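4.2 Where small things are put down

Much of the writing on domestic storage takes it for granted that a drawer near a work surface will be used for whatever is on that surface. We doubt it. The claim appears in sales material, which is no surprise, but it also appears in studies that ought to have checked. Ferreira's first review of the Piltutport interviews found that people, when asked, named the nearest drawer as the place for small items. When the same people were asked what was in that drawer, many could not say. An answer about where things go is not evidence of where they are.

The bedroom arrangement was meant to put a little pressure on this idea. It pairs a low nightstand having a single drawer with a higher white table to its right, close enough that a person could reach both without taking a step. The drawer is shallow and has one small round knob. It was left open, which favours the usual claim: with nothing to pull and nothing to decide, an item on the table has the shortest possible trip to make. A piece of fruit served as the item (Figure 6).
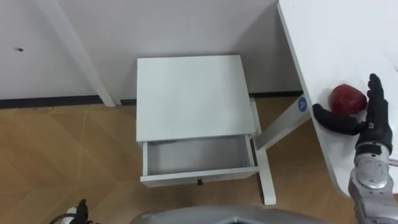 Fruit is an awkward choice and Sison objected to it from the start. His view was that hardly anyone keeps an apple in a bedside drawer, so that any reluctance to put one there tells us about apples and very little about drawers. We accept part of this. An item with an obvious home, such as a pair of reading glasses, would have made the test easier to read. It would also have made it easier to pass. The studies we are arguing with do not limit themselves to items that belong by the bed. Osach and Bassey both use the phrase "loose items" and never define it, and we see no reason why fruit should be let off.

A second objection concerns height. The drawer sits well below the tabletop, so putting something away means bending or at least looking down. In the Cokon layouts, by contrast, the drawer is set directly under the working surface and is opened towards the user's lap. If height matters as much as we suspect, then "near" is doing too much work in the earlier papers. Two places can be an arm's length apart and still feel like different parts of the room. None of the 11 papers we read reports the drop between surface and drawer, although eight of them give the distance across the floor to the nearest centimetre.

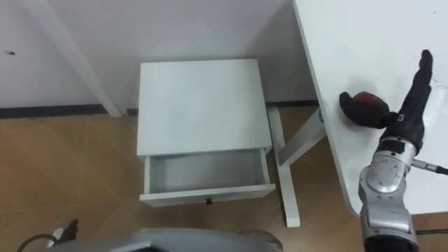 We would also be careful about what an open, empty drawer can show. It may invite use, as is often said. It may equally look like a drawer that somebody is in the middle of clearing out, and most people will leave such a drawer alone. Ferreira put this to 10 of the Piltutport households and the replies were split, with several people giving both answers in the same sentence. We do not treat this as a result. It does suggest that an empty drawer is a poor stand-in for the half-full ones found in lived-in bedrooms, where old receipts and spare chargers have already settled the question of what the drawer is for.

Nor does the plainness of the furniture help the usual argument. White pieces against a white wall give few clues about which belongs with which, and the table could as easily be a desk that has strayed into the bedroom. Whether people treat the two as a pair is left open here. Section 4.3 takes it up using the interview material, with the same doubts about self-report.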